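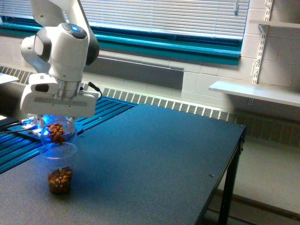
Almond pour into a clear cup, Station 2, pouring task set

PROLLACH MANIPULATION DATA GROUP
Minutes of the September Meeting

Chair: Skye McIver
Present: collection staff, Lacson annotation team, Vullstead facilities liaison

1. Minutes of the previous meeting
Approved with one correction. The hand-over of the Brendadex storage account is assigned to the annotation team.

2. Pouring task set
The Chair reported that 129 demonstrations have been accepted toward the target of 800. A further 11 were set aside for review - in each, the operator released the trigger before the arm had returned to the start pose. The group agreed that these will be kept in a separate folder and will not count toward the target.

Discussion followed on variety. Lacson asked that the cup position be changed more often, and that the starting level in the cup be recorded for every demonstration. The Chair noted that clear containers against the dark tabletop are the hardest case for the current model and asked that they not be dropped from the schedule. It was agreed that the cup will be moved after every 15 demonstrations and that operators will enter the starting level on the session sheet.

3. Labeling of spills
Members differed on whether a pour that leaves one almond on the table should be marked as a failure. Agreed: the demonstration is to be marked "partial," with the number of spilled pieces entered in the notes field. Earlier entries will be relabeled by Lacson.

4. Lighting
Vullstead asked whether the window blinds could be left at one setting. The Chair preferred that daylight be allowed to vary, provided the blind position is written down at the start of each session. Agreed.

5. Operator training
Two new operators have completed the practice module. Their first sessions will be reviewed in full before upload to Brendadex.

6. Other business
A request for dry rice as a second pouring material was deferred - the facilities liaison will first confirm the cleaning arrangements.

The meeting adjourned at 3:40 p.m.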